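Ruswood Task Runner: Frequently Asked Questions
Last updated 2019-08-26

General

What does Ruswood do?
Ruswood sits between your planner and your arm's motion controller. You give it a task made up of short steps (reach, close, move, release, and so on) and it runs them in order, checks each one against the sensor data you have connected, and decides whether to continue, retry or stop. It does not plan paths itself. For that it calls a planner, and the one we ship with is Plusthorpe.

Do I have to use Plusthorpe?
No. Any planner that can take a start pose, a goal pose and a list of obstacles, and return a timed path, can be wrapped in the planner interface. The wrapper is one file. Look at the Plusthorpe wrapper first and copy it.

Which operating systems are supported?
Linux only. The user interface runs in a browser, so you can watch a run from any machine on the same network, but the runner has to be on Linux.

Is there a simulator?
There is a playback mode, which takes a recorded run and feeds the sensor data back through the runner. It has no physics. If your task depends on what food or cloth does when it is pushed, playback will only show you what happened in the recording.

Setup

How do I tell Ruswood where the counter is?
Use the surface tool. Touch the gripper tip to the counter at four spread-out points and press Record at each one. The tool fits a plane and prints the error. If the largest error is more than 5 mm, do it again, and check that the arm's base is tight before you do.

The surface tool says the plane is fine but the gripper stops too high.
You probably have the wrong tool length loaded. The surface tool uses whichever tool is active at the time. If you recorded the points with a bare gripper and then switched to the spoon tool, reload the surface file after switching.

Can the camera be moved after calibration?
Not without calibrating again. Even a small bump counts. The runner compares the marker position at startup with the saved one and gives a warning if they differ, but it does not check again during a run.

Does the gripper cable need to be in the robot model?
We recommend it for any arm with a cable on the outside. Add it as a chain of spheres and make them larger than the cable. Plusthorpe will avoid some poses it would otherwise use, mostly ones with the wrist turned far back.

Control

How fast does the control loop run?
The default is 1000 Hz for the force loop. Perception runs at its own rate and the loop always uses the newest result it has. If your controller cannot keep up, lower the rate in the arm settings file and set the filter again. The old filter values will not be right.

What is the difference between position mode and soft mode?
In position mode the arm follows the path and resists being pushed off it. In soft mode it gives way when it meets something. Use position mode for moves in free space and soft mode for anything that touches a bowl, a pan or the counter. You can switch between steps but not in the middle of one.

Why does my arm shake when it switches to soft mode?
Most often the payload is wrong. A held tool changes the weight at the wrist, and a long tool held off-center changes it more than people expect. Run the payload tool with the object in the gripper. If it still shakes, lower the stiffness before you touch the damping.

What happens if the network drops?
The runner holds position and waits 400 ms. If no message arrives in that time it ends the run and logs a fault. It will not resume by itself — you have to clear the fault and start from a step you choose.

Perception

Which model finds the bowl?
The default detector is Cumwood. It returns an outline, and the runner fits a circle to the rim to get the center and the height. It works well on plain bowls with a clear edge. Clear glass is not supported.

Light bowls on a white counter are missed. What can I do?
Try turning the exposure down first. A white counter under bright light washes out the rim, and the shadow is sometimes picked up in its place. If that does not help, lower the detection threshold for that one class and leave the others alone.

How does the runner know where the end of the spoon is?
It measures it once, after the grasp. The arm holds the spoon up to the camera, Cumwood finds the bowl end, and the offset from the gripper is saved for the rest of the task. If the spoon slips in the fingers later, the offset will be wrong. Turn on the slip check if your spoon handles are smooth.

Planning

Why does the planner fail when the spoon is inside the bowl?
By default, the held tool and the bowl are not allowed to touch, so any start pose inside the bowl counts as a collision. Add the pair to the allowed contacts list for the stirring and scooping steps only. Do not add the gripper to that list.

Can I limit how long planning takes?
Yes. Set the time limit per step in the task file. When time runs out the runner uses the best path found so far, or reports a failure if there is none.

Does Ruswood support two arms?
Not yet. Version 33 has the data structures for it, but the runner only reads the first arm.

Logs and help

Where are the logs?
In the runs folder, one folder per run. Each one has the task file, the settings in use, joint and force data, and any camera frames you chose to keep. Frames are off by default to save disk space.

Can I open the logs without Ruswood?
Yes. The joint and force data are plain CSV. There is also an export to the Szilágyi viewer, which shows forces and camera frames on the same timeline.

How do I report a bug?
Send the whole run folder, zipped, through the support form. Please say which step went wrong and what you expected. Reports filed against releases from before February will be answered, but fixes go into the current version only.

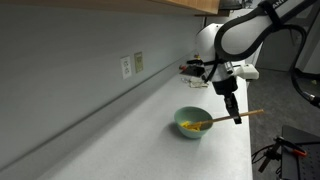

Spoon step: gripper closed on a wooden spoon, with the bowl end in a pale green bowl.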